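Asunto: Re: [robotica-aplicada] Visita a Lustholm: ¿alguien tomó notas?
De: Hipólito Gaete
Fecha: 14 de marzo de 2025
Para: lista robotica-aplicada

Olga Yáñez escribió:
> Hola a todos:
> No pude ir a la jornada de puertas abiertas de Lustholm y en el grupo de
> Ulloa estamos decidiendo si pedimos una demostración para nosotros.
> ¿Alguien tomó notas? Me interesan sobre todo tres cosas: si la parte del
> comedor se hizo en un comedor de verdad o en una maqueta, cuántas tomas
> llevan grabadas y si dejan probar la pinza a los visitantes.
> También me gustaría saber si Wander sigue siendo solo la base móvil o si
> ya le han puesto brazo.
> Gracias,
> Olga

Hola, Olga, y hola a la lista:

Yo fui y tomé notas, aunque desordenadas. Las paso más o menos en el orden de la visita.

La jornada tuvo dos partes. La primera fue una charla en la sala de reuniones, a cargo de Merle Hoani, que lleva el proyecto Hilora. Fue corta y con pocas diapositivas. Hilora es el conjunto de datos de recogida de mesas: una persona lleva la pinza en la mano, hace la tarea como la haría normalmente y se graba lo que ven los dedos. Con eso entrenan después el brazo. Merle dio la cifra que preguntas: 1.159 tomas válidas hasta el día de la visita, y otras 243 descartadas, casi todas por fallos de sincronización entre la cámara y el registro de apertura. Esas últimas no se borran, las guardan aparte por si más adelante consiguen corregirlas.

La segunda parte fue la del comedor. Es un comedor real. Entramos en grupos pequeños y Yusri Nasution fue explicando el procedimiento junto a las mesas. El operador se coloca frente a la mesa, abre la pinza del todo, espera un momento sin moverse para marcar el inicio y luego va a por el primer objeto. La botella suele ser el primero, porque es alta y si se cae arrastra otras cosas. Después van los vasos, después los papeles y la bandeja al final. 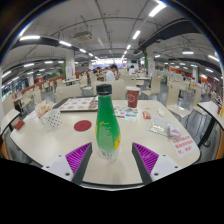

Comedor, posición de inicio: los dedos abiertos delante de la botella verde, con la bandeja y el vaso rojo detrás.

Lo que más me llamó la atención fue lo poco que preparan las mesas. Yo esperaba dos o tres objetos bien separados, y lo que usan son restos de comida corriente: vasos de papel, envoltorios arrugados, hojas impresas, sobrecitos. Yusri dijo que las tomas con la mesa ordenada les sirvieron al principio y que luego dejaron de aportar gran cosa.

Sobre la pinza. Los dedos llevan un inserto blando acanalado de color magenta, y es lo que más cambian. Según Yusri, el material aguanta bien las botellas y los vasos, pero resbala con el papel encerado y con las bolsas de plástico. Los sobres pequeños pegados a la mesa siguen sin resolverse. En la demostración del brazo lo intentaron con uno y falló las dos veces, lo dijeron sin rodeos y pasaron a otra cosa. Con los vasos de papel fue bien. La bandeja la recogió a la segunda, inclinándola bastante, y se deslizó el papel que tenía encima.

Sí dejan probar. Nos apuntamos en una hoja y cada uno tuvo tiempo para hacer una recogida completa. Pesa menos de lo que pensaba, pero a los pocos minutos se nota en la muñeca, y cuesta acostumbrarse a no ayudarse con la otra mano. A mí se me cayó un vaso. Esas pruebas de visitantes no entran en el conjunto de datos, lo pregunté expresamente.

Sobre Wander: sigue siendo solo la base. El brazo que vimos estaba sobre un soporte fijo. La idea es juntarlos en junio, aunque Merle no quiso comprometerse con una fecha. El problema que mencionó fue el paso entre las sillas cuando quedan mal arrimadas, que en un comedor es siempre.

Otros apuntes sueltos:

El texto impreso de vasos, botellas y carteles lo dejan tal cual. Elsie Baxter preguntó por las personas que aparecen al fondo comiendo. Respondieron que se revisa cada toma y que se difuminan las caras antes de compartir nada fuera del laboratorio.

La iluminación no la controlan. Graban con los fluorescentes del techo y con lo que entre por las ventanas.

Van a publicar una muestra de 84 tomas con la documentación del formato. Elsie quedó en avisar a la lista cuando esté disponible.

Para una demostración en Ulloa hay que escribir directamente a Merle. Piden un espacio con mesas ya montadas, enchufe cerca y que el grupo no sea muy grande. El brazo no siempre lo llevan, así que conviene preguntarlo desde el primer correo. La pinza de mano sí.

Si alguien más estuvo y apuntó el modelo de la cámara, le agradecería que lo mandara, porque yo no lo anoté.

Un saludo,
Hipólito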